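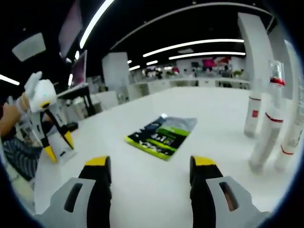

**Nusen Street Tenants' Group: minutes, July meeting**

Meeting opened at 6.40 pm. Marietjie Cele in the chair. Eleven units represented. Apologies from units 4, 9 and 22.

**1. Previous minutes**

Accepted with one correction. The bike rack quote was from Barbieri, not Enik. Moved unit 7, seconded unit 15.

**2. Matters arising**

- The side gate closer has been replaced. It still slams. Marietjie to ring the managing agent again.
- Laundry timetable is up on the wall. Unit 12 asked for Sunday evenings to be left open for anyone. Agreed.
- No reply yet on the cracked step at the rear entry. Unit 15 has photos with dates and will resend them.

**3. Hot water**

Most of the meeting was on this item. The top floor has been without reliable hot water in the mornings since the new unit went in. Unit 301 reported that it runs lukewarm before 7 am and is fine by 9. Unit 302 said the same. Ground floor has had no trouble.

Enik Plumbing attended once and adjusted the thermostat. Their note says the circulating pump is working and recommends insulating the pipe run through the roof space. The agent has told two tenants that the owner is "considering" this.

Discussion about whether to ask for a rent reduction now or wait for the owner's answer. Unit 7 was in favour of asking now. Unit 18 thought it better to get the repair request in writing first, as the earlier ones were by phone. Agreed to send one letter on behalf of all the top floor units, with a request for a reply in 14 days. Unit 18 to draft, Marietjie to check it and collect signatures.

Top floor tenants are asked to keep a note of the time and whether the water was hot, warm or cold. Unit 301 will put a sheet on the landing.

**4. Bike rack**

Barbieri quoted $500 to supply and fix a wall rack in the undercroft. The agent has said the owner will pay $200 and the group can make up the rest. Unit 3 said this was a common area improvement and the owner should pay for all of it. Unit 15 would sooner have the rack than the argument. Vote taken: seven in favour of paying the balance, 2 against, the rest abstained. Carried. Money to be collected before the order goes in. Unit 3 asked that her objection be recorded.

**5. Bins**

Recycling was not collected twice last month as the bins were blocked by a parked ute. The owner of the ute is a visitor to unit 10, who apologised and will ask him to use the street. Soft plastics are still going in the yellow bin. New labels needed; unit 12 has a laminator.

**6. Intercom**

Jikik has sent the agent a price for a replacement panel. We have not seen it. Until then, couriers can't reach units 16 to 20. Parcels for those units can be left with unit 2 during the day if arranged beforehand.

**7. Other business**

- Unit 22 is moving out at the end of next month and has a fridge to give away. Must be carried down two flights.
- Noise from the roof door on windy nights. Add to the list for the agent.
- Request to start the next meeting at 7 pm to suit people coming home from work. Agreed.

Meeting closed at 8.05 pm.

**Actions**

- Letter on hot water: unit 18, Marietjie
- Hot water sheet: unit 301
- Gate closer and roof door: Marietjie
- Photos of rear step: unit 15
- Bike rack money: unit 7
- Bin labels: unit 12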